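4.2 Grabar una demostración con dos pinzas

1. Encienda las dos pinzas y espere el pitido de Perkar.
2. Abra los dedos del todo y pulse Grabar.
3. Haga la tarea a su ritmo – ¡el robot aprenderá de sus manos!
4. Repita hasta reunir 40 tomas.

Nota: descarte las tomas de menos de 10 segundos.

Precaución: no tire del cable de la cámara.

Perkar aprende mejor cuando cada mano tiene su papel. Pruebe con algo sencillo, como un vaso blanco con un envase delgado de pie dentro: una pinza espera abierta delante y la otra se acerca al envase por la derecha. ¡Pruébelo usted!

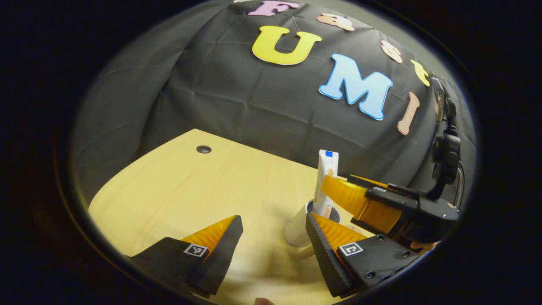
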